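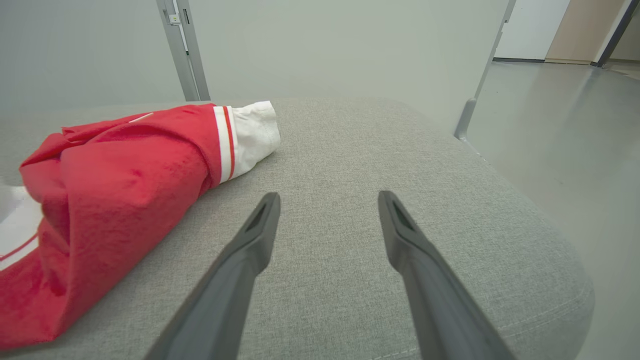 Wednesday

Up at 6 and started on the living room before breakfast. The gray seat had collected a week of clothes again. Most of it was laundry. The fuzzy red top with the white cuff I left where it was, bunched up at one end, until I could decide which box it belongs in. It sheds on everything, so it can't go in with the dark sweaters.

Drove to Itville at lunch for storage bags. They were 199 for the large pack, more than last time, and I bought the small one. Stopped in Dernis on the way back for bread and stamps.

Folded until dark. Three bags filled – winter things, bedding, and one for giving away. The zipper on the second bag stuck and I had to tape it shut. The red fleece went in last, sleeves tucked in, on top of the blankets.

Still to do: the hall closet, the coats, the shoe rack. Rain tonight. Soup again for dinner.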